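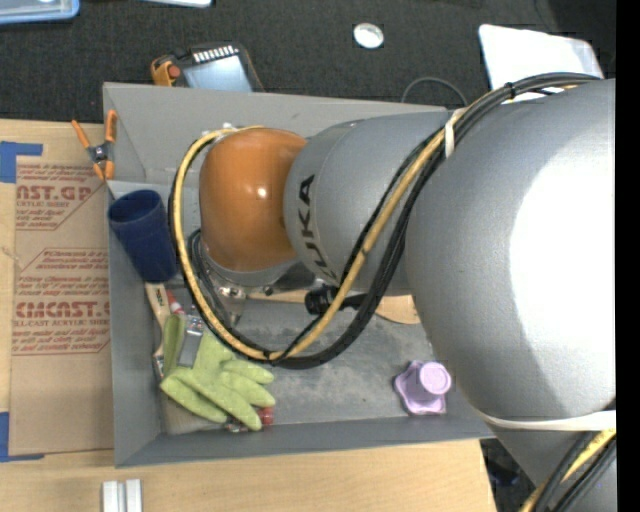

How wide should a hall bench be if the hall is 90 cm across? Go for 30 cm deep at most and put it on the wall the front door doesn't open against.

Wrote that at the top of the page so I stop going back and forth on it.

1/16/26

Measured the hall again after breakfast. From the skirting to the kitchen door frame is 213 cm, so the long bench from Utside fits with room left for the umbrella stand. The short one is cheaper but only seats one person and has no shelf underneath for boots.

Rang Kelly about the colour. She thinks white will show every scuff, and she has the same bench in grey at her place. Grey it is. The cushion is extra, $2 a week if I put it on the store plan, and I don't want another plan. I'll cover the old foam from the window seat. Itzel has a sewing machine and said she'd do the zipper if I cut the fabric.

Donal came by at lunch to look at the wall. The studs are where I marked them in April, and he's happy to put up the coat hooks once the bench is in. He wants them higher than I do. Left it for now.

Moved the old shoe rack out to the garage. It took a while because the bottom shelf came off in my hands. Found a glove, three dog leads and the spare key to the shed.

The total came to $313 with delivery. Ordered it after supper. The old mirror stays until I see how the bench looks, though the frame needs paint. Must ask Natalia if she still wants the rug.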